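Granham FC supporters' club, minutes of the 2022-01-13 meeting, typed up by me (Florin Grecu) because Iordache had to leave at halftime, so to speak.

We had 20 people, which is our best turnout since November! Apologies from Clulau, who was stuck at work.

**Away travel.** The coach to Clollance is booked and nearly full, with only 2 seats left. I said I'd hold them until Sunday, and after that it's first come, first served. We leave from the ground and we're not waiting for stragglers this time – you know who you are.

**Money.** We've got $509 in the account. I suggested putting some of it toward a new banner for the home end, and most people liked that, though there was a long back-and-forth over whether it should have the old crest or the new one. I'm an old crest guy and said so (more than once, sorry). We'll vote next time.
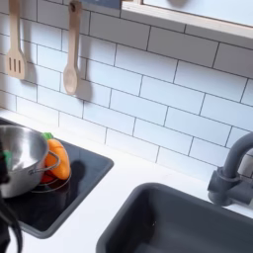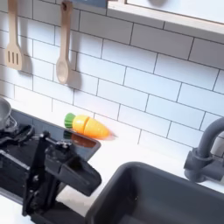 **Youth team.** The under-12s need somebody to run the line on weekend mornings. I've done it and it's fun, apart from the parents. Two hands went up, so I'll pass both names to the coach.

**The keeper situation.** Not on the agenda, but we talked about it for 20 minutes anyway. Half the room wants the kid to start and the other half thinks he'll get eaten alive on corners. No action, just a lot of feelings.

**Any other business.** Iordache still has the big drum and will bring it to the next home game. Clulau, if you're reading this, please bring the sticks.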